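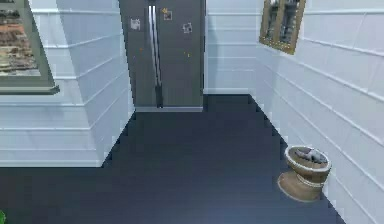
Figure 1. Kitchen model with the refrigerator against the back wall.

Food Waste in Shared Student Kitchens
Project report, Household Studies, spring term

1. Background
In our student house, Skivberg, each kitchen is shared by six people. We noticed that a lot of food is thrown away at the end of the month, mostly bread, salad and cooked rice. We wanted to learn why it happens and if a simple change can make it less. The idea came from the course reading on household budgets, where waste is treated only in a short chapter.

2. Method
We worked with two kitchens during March. In the first kitchen nothing was changed. In the second kitchen we put one shelf in the refrigerator for food that everybody may take, and a paper list on the door. All food waste was weighed in the evening, at 8 p.m., on a scale borrowed from the Utside store. Coffee grounds and peels were not included. The residents knew about the weighing, and this is a weak point of our method which we discuss in section 4.

3. Results
The kitchen without the shelf threw away 3,000 grams more than the kitchen with the shelf. Bread was the largest part in both. Of the residents who answered our form, 70 percent said they forget what they have bought. Several wrote that they buy big packages at Mutbridge market, as small ones cost almost the same.

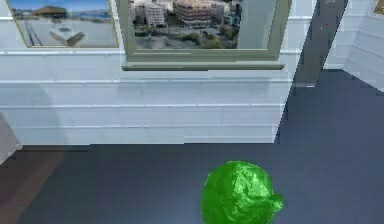 Why is salad thrown away so often?
It is sold in large heads, and one person can seldom finish it before the leaves become soft.

4. Discussion
The shelf was used more than the list. Many residents wrote on the list in the first days and later stopped. It is possible that people wasted less only for the reason that we were weighing. A longer period would be needed, and also a kitchen where the residents cook together.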